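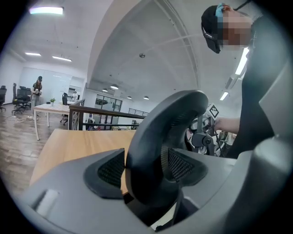

A reader wrote in November to ask whether it was really worth building hand-held grippers at all, when a second-hand arm and a joystick would do the same job. I put that to the builder of the Stendeo pair first, before we had even sat down.

"I started with a joystick," she said. "It took me most of an evening to get a cup onto a saucer. You can't feel anything and you're always looking at the wrong bit."

Stendeo is the name she gives to a set of grippers that a person holds, one in each hand, and uses to do ordinary jobs. The movements are recorded and later given to a robot arm to learn from. The arm is called Cornis. It lives in the shared workshop at Trerden, where members book bench time by the half day, and it has been there longer than the grippers have.

She has been at it for 16 months, mostly after work. The electronics came first and were the easy part. The fingers took much longer. Her early ones were straight, and things slid out of them.

"I'd pick up a spoon and it would just turn round and drop," she said. "So the finger got a curve, then a bit more of a curve. I've got a drawer of the old ones. I still take the screws out of them when I run short."

I asked about the textured pads. She said she had bought grip material from several places before settling on a sheet from MacBrayne, a small supplier that will cut to a drawing. She does her own cutting now, with a scalpel and a steel rule, and says the results are no worse.

The other thing people ask about is the cubes. Each gripper carries one, printed with black and white square patterns. A camera that can see a pattern can work out where the cube is and which way it is facing, and so where the gripper is.

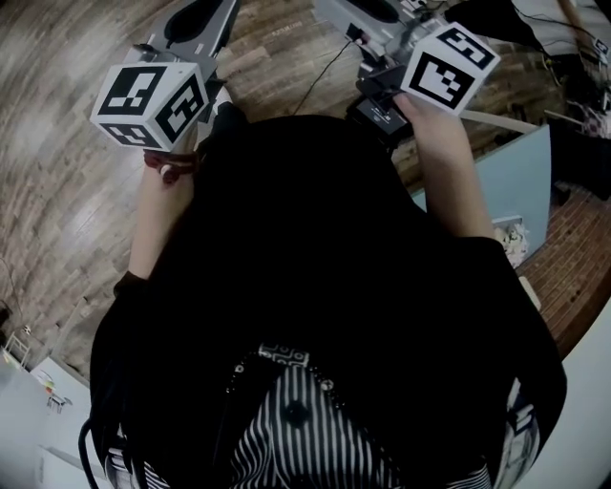
Both grippers in hand, each with its marker cube fitted.

Why a cube, I asked, when a flat marker is less trouble to make?

"You turn your wrist and a flat one's gone," she said. "With a cube there's nearly always a face pointing somewhere useful. Not always. If I reach right under my own arm I lose it, and then there's a hole in the recording and I have to do that one again."

Getting the patterns on straight was a job in itself. Her first set went on with spray glue and lifted at the corners in the summer. Even a slight bubble under the paper was enough to throw the position off. She now sticks them down with double-sided film and checks every face against a square before it goes near a gripper.

So far she has some 66 hours of recordings. A good part of that she doesn't expect to use. The early sessions were made before she had the clocks in the grippers and the head camera agreeing with each other, and the finger seems to close before the hand arrives. She has kept the files anyway.

The cable is the part she would change next. She tried running off batteries -- they made the grippers heavy at the back, and her wrists ached by the end of a session. With a cable the balance is better, but you have to watch where you step.

"I'd like to get the weight down first and then go back to batteries," she said. "There's a lot of plastic in that housing that isn't doing much."

And Cornis? At present the arm can fold a tea towel in half, if the towel is laid flat to begin with, and it can put a lid on a tub. It has been trained on both, but the lid only works with the tub she practised on. A different tub, she said, and it presses down beside it quite confidently.

She has no plans to sell the grippers. The drawings will go on the workshop's shared drive once she has redone the finger mount, which at the moment needs 2 sizes of hex key and could do with one. Another member has already asked for a left-hand unit to try at home, and she is building that on the bench next to the arm when the evenings allow.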